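**Subject:** Re: [cell-practice] Draft 5 of the bench cell rules, comments before May

Dear all,

thank you to the colleagues at Prydderch for the new draft. I have read it twice, once at my desk and once standing at the cell with the paper in my hand, and the second reading gave me more comments than the first. I answer below the quoted parts. Where I don't write anything, I agree.

> From: Prydderch cell operations
> To: cell-practice
>
> Hello everybody,
>
> Draft 5 is in the shared folder. It covers the picking cells at Clotley and at Gridivard, and it should also fit the Flovine cell when that one moves. We tried to keep it to one page per cell, so please don't send us long additions if a short one does the work.
>
> Open points from our side:
>
> Rule 2. Before the first motion of a shift, the operator walks one time around the cell and looks at the floor, the bin and the gripper.
>
> Rule 4. The bin must be fixed to the table. It must not be possible to push it by hand.
>
> Rule 6. Hoses and cables on the arm must be guided so that they cannot catch on the bin or on the parts.
>
> Rule 7. The handheld control has a fixed place. When it is not in the hand, it is in this place.
>
> Rule 9. Changes to the setup are written in the cell log before the next run.
>
> We would like to hear especially about 6 and 7, where the two sites do things differently.

**About Rule 2.** Good rule, and I would keep it short as it is. My one wish is that "looks at the floor" becomes "looks at the floor and removes what does not belong there". In our cell we have people who look very carefully and then step over the thing.

I would also do the walk with the drives off. The draft does not say this. I suppose that everybody understood it in this way, but a new person who reads the page alone can understand it differently.

**About Rule 4.** I agree with the goal. The test "by hand" is too weak for me. A hand pushes slowly and at one place, and a gripper that goes down with a wrong height pushes hard and at a corner. At Clotley we use a second test: we grip the bin wall with the arm at reduced speed, pull it sideways a little, and compare the bin position with the marks on the table. If the bin has left its marks, the fixing is not good enough. Of course somebody must stand at the control for this test and have the stop in reach.

Please write also that the marks must stay readable. Tape gets dirty and people put new tape beside the old tape. After a few months there are two corners on the table and each colleague has his own favorite.

For the question which clamps are allowed, I would leave this open. We have had screw clamps and spring clamps, and both types were fine when they were checked in the morning. I would only ask that the clamp is entered in the collision model of the cell. It stands higher than the bin wall in most cases, and the motion planner does not know about it when we don't tell it.

**About Rule 6.** This is the point where I have the most to say, and I ask for your patience.

The sentence in the draft says that hoses "cannot catch". Nobody at the cell can check this sentence. I can check a length, a distance or a position of the arm. I cannot check "cannot". When I ask three operators if the hose can catch, I get three opinions, and each of them has looked at the arm in a different pose.
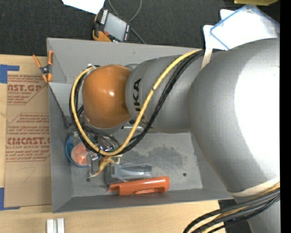
A rule for hoses should name the pose in which they are checked, and I propose the lowest picking pose, with the wrist turned to both ends of its working range. A loop that looks harmless in the home position can come down beside the fingers when the arm is over the bin. The yellow hose there makes its wide U under the orange wrist, next to the metal finger, with the black cables running along the same path, so the hose bundle has to be counted as part of the tool when we set the clearance. The dark tie on the yellow hose sits midway along the forearm, and for me the next fixing point toward the wrist is the question that Rule 6 must answer. Too tight is also wrong, because then the last axis pulls on the fitting.

My proposal for the text:

- Rule 6a. Hoses and cables are checked in the lowest picking pose, with the last axis at both ends of the range used by the program.
- Rule 6b. In this pose, the lowest point of any loop stays above the tips of the fingers, and the loop does not touch the bin wall.
- Rule 6c. If a loop must be longer for a special job, its outline is added to the tool model, and the log says which job.
- Rule 6d. After each change of gripper, hose or tie, the check is repeated before automatic mode.

I know this is four lines where you had one. I looked for a shorter version and did not find one that a person can check with a ruler. For 6b I first wanted to give a fixed distance in millimeters. Then I thought about the Flovine cell, with its smaller gripper, and I left the number out. Maybe each cell sheet can have its own value.

One more small thing here. Some of our jobs include soft packaging, and soft packaging can hang on a finger after the release. I would like a line that the operator stops the arm in the normal way before he removes it, and never reaches between loop and gripper while the drives are on. It could go under Rule 2 or under Rule 6, I have no strong feeling.

**About Rule 7.** I agree completely with the fixed place. The draft does not tell which place, and I think this is where the two sites differ. At Gridivard the holder is on the fence post. At Clotley we put the control wherever the cable allows, and I include myself in this "we". On the floor behind the bin is a very convenient place until one has to reach it quickly.

I propose: a holder outside the reach of the arm, at a height of at least 700 mm above the floor, on the side where the operator stands. The cable goes along the fence or under a cover, and it does not cross the walking path. The person who takes the control out of the holder is the person who is responsible for the cell, until it is back. This last part we already do by habit, but a habit is difficult to explain to a visitor.

Also please separate the two things in your text, the handheld control and the fixed stop button. In the draft one can read it so that a stop button on the handheld control is enough. I would not accept this for automatic mode. There must be a fixed one too, and it must be tested.

**About Rule 9.** Fine with me. I would add examples of what counts as a change, or we will discuss it every week:

- bin moved or replaced
- clamp moved or replaced
- new tape marks
- hose, cable or tie changed
- gripper or fingers changed
- calibration plate or other equipment fixed on the table

Loose parts in the bin I would not log. Somebody at Gridivard asked for this in the previous round and I understand the idea, but the log would become so long that people stop reading it.

A question to Prydderch on the format: can the cell sheets be in a larger type? Ours hangs behind a plastic cover and the light comes from the side. With the present size I have to go very near to it.

I can try the text of 6a to 6d at Clotley on two different grippers and write to the list what was unclear to the operators. If Gridivard could do the same with their dress pack, we would have a comparison before the draft is closed. I would need somebody from Gridivard to tell me which pose they use as the lowest one, their bin is deeper than ours.

With kind regards,

Beat Thaler
Clotley

P.S. The page numbers in the shared file start again after the second sheet. I have used the rule numbers in this mail and no page numbers, so it should be clear.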